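3. The Tunine bench package

3.1 Scope of the review

The Tunine package is sold by Ristex as a complete simulated workbench for two-armed manipulation work. It comprises a set of rendered scenes, a physics configuration, a library of tools and small parts, and a support contract. We looked at release 2, as supplied to us on 24 May 2021, and used it in the form in which it arrived. Changes we made ourselves are listed in Section 3.5. The bench carries two black arms over a white table, and views can be drawn from the gripper or from a fixed position in the room.
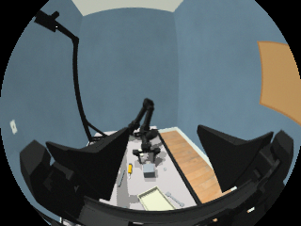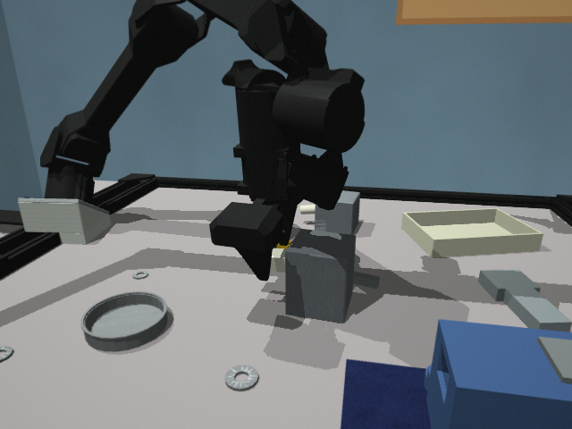
Figure 2. Rendered views of the Tunine bench. First, a wide-angle view between the fingers of one gripper, with the other arm on the far side. Second, a closer view with a gripper over the parts on the table.

3.2 Installation and first use

The package is delivered as a single archive with a licence file. Installation took one member of the group an afternoon, most of which went on the licence server. The written instructions assume that the server and the rendering machine are on the same network segment, and ours are not. Ristex answered our query the next day with a short configuration file that solved the problem, and we understand the file has now been added to the manual.

Once running, the package opens with a default bench and a default layout of parts. Layouts are stored as plain text, one line per part, giving a name, a position and an orientation. This is easy to read and easy to edit by hand, and it was the feature our students liked best. A layout can also be produced from a seed, in which case parts are dropped from a small height and allowed to settle before the trial begins. We used seeded layouts throughout, with the settling time left at its default.

The control interface is the same for both arms. Commands may be given as joint targets or as a pose for the gripper, and the two kinds may be mixed within one trial. Switching from one to the other while an arm is moving produces a visible jerk — the manual warns of this — and we avoided it by holding the arm still for a few steps before each switch.

3.3 Camera models

Two kinds of camera are supported. The ordinary one follows a standard pinhole model and needs no comment. The wide-angle one is intended to stand in for a fisheye lens and renders a circular field with black corners. Its distortion is set by four coefficients, which the user may replace with values from a calibration of real hardware.

We checked the wide-angle model by rendering a checkerboard at a range of distances and running our usual calibration on the result. The recovered coefficients agreed with those we had entered, except near the rim of the circle, where the error grew. For a policy that attends mainly to the space between the fingers this is unlikely to matter. For anyone who wishes to locate objects at the rim, we would advise masking the outermost ring before training.

Shadows are soft and are computed for each camera in turn. They add noticeably to the rendering time, and the option to turn them off is a single line in the settings file. We left them on. In an earlier study with the Huỳnh simulator we had turned shadows off to save time, and the resulting policy did poorly when moved to a real table under a strong overhead lamp.

3.4 Parts library and contact behaviour

The library mixes hand tools, trays, blocks and small fittings. Each part has a visual mesh and a separate, simpler mesh for contact. On the larger parts the two agree well. On thin parts they do not always do so, and a gripper may close on a flat part and stop slightly short of its drawn surface. The gap is small, but it shows up in close views, and a policy trained on images alone could learn to depend on it.

Friction is set for each part and is the same on every face. The supplied values are described in the manual as typical. We found them a little high for the smoother parts, in that a poor grasp held more often than we would expect from our own hardware. Lowering friction on those parts made the trials harder and, in our view, more useful.

Flat parts lying directly on the table were the most difficult to pick up, as they are in practice. Fingertips must come down almost to the surface, and the contact solver becomes slow when fingertip, part and table all touch at once. Halving the time step cured most of the instability at the cost of longer runs. Ristex recommends the smaller step for any task of this kind, and we think it ought to be the default.

3.5 Trials

We ran 2,962 trials over 16 layouts. All trials used the same arm model and the same gripper. In each one, a target part was named at the start, and the trial was counted as complete when the part had been lifted clear of the table and held still. Trials in which the solver failed were repeated with the same seed and recorded separately. Our changes to the package were limited to the friction values mentioned above, the time step, and a logging script written by Thiện Sầm, which stores the commanded and the measured joint positions side by side.

The logs proved useful in an unexpected way. In a few of the layouts the two arms were commanded close together, and the measured positions lagged behind the commands for no cause that could be seen in the rendered views. The contact meshes of the two wrists are larger than the drawn ones, and they were touching. The supplier has accepted this as a fault and expects to correct it in July.

3.6 Cost and support

The licence is annual and is priced by the number of rendering machines. Academic users receive a reduced rate, but the support contract is charged in full. For a small group the support may cost more than the licence, and it cannot be dropped in the first year. The nearest rival we considered, Stitetti, has no such condition, though its parts library is smaller and it has no wide-angle camera model.

Replies from the support desk were prompt and usually to the point. Two of our questions concerned the contact solver, and those took longer — they were passed on to the developers, and the answers came back in more detail than we had asked for.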